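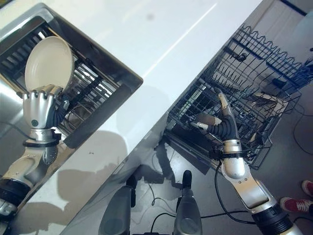 The rack that lives in the sink

3rd March

I own a dishwasher. I also own a dark metal drying rack that sits down inside the sink, where it takes up most of the basin and makes it nearly impossible to fill a pot. Friends have asked why a household needs both. I tell them they've never met my cream plates.

The plates came from a shop in Sterport that was closing down, and the label on the bottom said Plirnon, hand wash preferred. Preferred by whom, it didn't say. I took it seriously for two weeks. Then I put one in the dishwasher on the short cycle and it came out looking exactly the same, so now they go in whenever there's room and stand in the sink rack when there isn't. There usually isn't. The black wire rack in our machine was designed by someone who eats off saucers, and anything wider than a saucer has to lean on its neighbor.

Then there's the white counter, which shines so hard under the kitchen light that I can find every smudge from the doorway. It's very good at this. I wipe one off and another turns up by the wall.

I priced a bigger dishwasher in June. The one I liked was $2,000, plus $447 to have it put in, and I decided I could lean plates against each other for a few more years. The sink rack stays. If I need to fill the big pot, I use the bathtub.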